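Red cloth in the Gevumer valley

The red cloth of Gevumer is a kind of dyed textile which was made in the Gevumer valley and sold mostly through the market town of Grostgate. The name is used for the colour more than for the weave. Wool, linen and later cotton were all sold as "Gevumer red" if they came from the dye houses of the valley.

Origin

The beginning of the trade is not well documented. The oldest account books from Grostgate mention 14 dye houses along the river Soner, most of them on the left bank, where the ground is higher and the spring floods did less damage. The water of the Soner is hard, and the dyers believed that this gave a brighter colour. Dyers in other valleys did not agree, and there was a long quarrel about who had the right to use the name.

Madder root was the main dyestuff. It was grown in small fields above the villages and lifted in the third year, when the roots were thick enough. After drying, the roots were ground in a mill and kept in closed barrels, as the powder loses its strength in damp air.

Method

The cloth was first washed and then boiled with alum, so that the colour would hold. After this it stayed in the madder bath for several hours. The bath had to be kept warm but never boiling – too much heat brings out the brown part of the root, and the cloth becomes dull. A good red needed 3 baths, with a day of airing between them. Cheaper cloth was dipped only once and was sold under the name Bravo, a word which in the local dialect meant an orange or brick colour.

The shade of a finished piece was judged by daylight, near a north window. The buyer folded the cloth in his hand and looked into the folds, where a weak dye shows itself as grey.

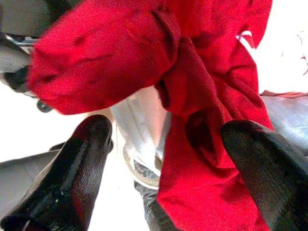

Bright red fabric, with darker crimson in the deep creases.

Trade and decline

At its best time the Grostgate cloth hall received 700 bolts in one season. The cloth was sold for petticoats, for the lining of coats and for church hangings. Market day was Thursday, and the dyers were not allowed to sell from their own doors on that day. The rule was often broken, and the fines for it fill many pages of the town books.

Synthetic alizarin, which contains the same colouring matter as madder but is made without the plant, ended the trade quite fast. The farmers ploughed up their madder fields and turned to potatoes and flax. Some dye houses changed to the new dye and continued for one more generation, but their cloth could not be told apart from that of the large factories, and it brought a lower price than before.

Present day

Three of the dye houses on the Soner are still standing. One is a private home, one is used as a grain store, and the third is open to visitors in the summer months. The local museum in Grostgate keeps a sample book with 23 pieces of dyed cloth, each with a short note in ink about the bath and the price. Several of the samples have faded at the edges, where the book was left open to the light.

See also: Alum; Madder; Grostgate cloth hall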